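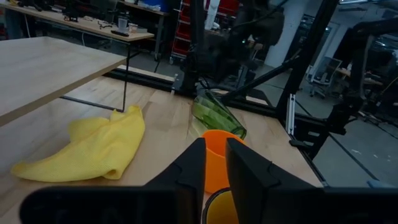 Chapter 2
Fixed Costs, Variable Costs, and the Price of Lemonade

When I was in grad school I worked Saturday-market hours for a woman named Pierina Palumbo, who sold lemonade out of a converted horse trailer. I was there for the tips. I had no plan to learn any accounting, and I certainly didn't plan to still be talking about that trailer in a textbook! But almost everything in this chapter I first ran into there, usually while looking for more ice.

Pierina paid the town of Brisdale $142 for her spot, every market day, rain or shine. If she sold one drink she paid $142. If she sold so many that we ran out of lemons by noon (it happened in July, and people were rude about it) she still paid $142. We call a cost like that a fixed cost. It stays put when your sales go up or down, at least over the stretch of time you're looking at. Hang on to that last part, we'll need it in Section 2.4.

Then there were the lemons, the sugar, the ice and the cups. Every extra drink used up a little more of each one. Pierina had worked it out to 41 cents a drink, and she wrote the number in marker on the inside of the trailer door. Costs like these are variable costs. Sell twice as many drinks and the total doubles, while the cost of each single drink stays at 41 cents.

Now, students mix these two up all the time, and I did too. The word "fixed" makes it sound as if the bill can never change. Of course it can. Brisdale could raise the fee next season. It's fixed with respect to how many drinks you sell, and how many drinks you sell is what we care about for now.

So how many drinks did we need to sell before Pierina made any money? She charged $2. Take away the 41 cents and each drink left $1.59 to put toward the fee. That $1.59 is called the contribution margin, a stuffy name for a very handy number. Divide $142 by $1.59 and you get a bit over 89, so the 90th drink was the one that put her ahead - and I was usually the one who spilled it.

Before you go on to Section 2.1, get a sheet of paper and pick a small business you know well. Write down every bill you think it pays and mark each one F or V. Put a question mark next to the ones that bother you (wages bother everybody). Keep the sheet, you'll be changing some of your answers.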